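Shared kitchen FAQ – Druncombe House
Updated 6 Aug 2025

Quick answers, because the same things keep landing in the inbox. If yours isnt covered, write to the house desk.

Can I leave stuff on the counter?
Yes, along the wall only. Front half stays clear for chopping and plates. Anything left overnight in the front half goes to the back.

Is the kettle for everyone?
Yes. So is the measuring jug. Empty the kettle when you go away for the weekend, please. Descaler is under the sink – one sachet, 90 minutes, rinse twice.

Water bottles?
Fine on the counter if you use them daily. Put your room number on the base. We had 7 left over in November and no idea who to give them to.
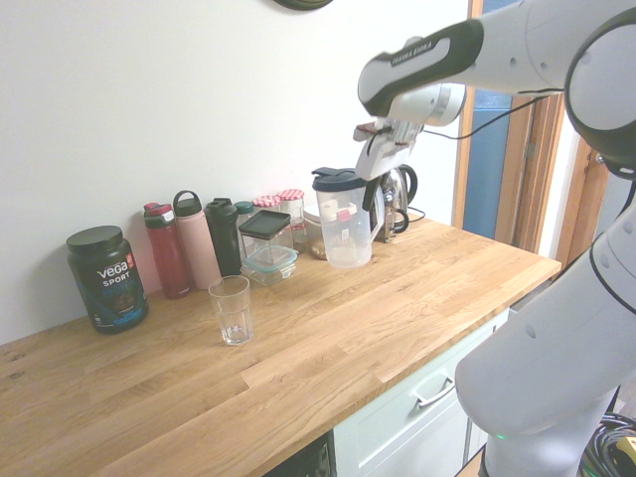

Corisov
House desk, Druncombe House

Dark red bottle, pale pink one with the loop handle, black one next to them – that's the bottle end of the counter. Protein tubs go at that end too. Lids on tight, ants love the stuff.

What about glass food containers?
Stack them, smaller on the bottom is ok if it sits flat. Black lid, teal lid, doesn't matter, just keep the lid with its box. Spare lids go in the drawer and are gone after a month.

Can I use the jars with the gingham lids?
Yes, house jars. Good for rice, oats, pasta. Wash and dry before you refill, and write what it is plus the date on tape.

How do I look after the wood?
Wipe spills right away. No hot pans, use a trivet. We oil it twice a year with Durnico, 200 ml does the whole run. Keep everything off it for a day after.

Something of mine is missing?
Check the shelf by the door first, then teh lost box. Still nothing, email us with your room number.

Who pays for the shared things?
Comes out of the kitchen fund. Currently $82 in there. Kettle, jug, jars, sponges, oil. Not your coffee.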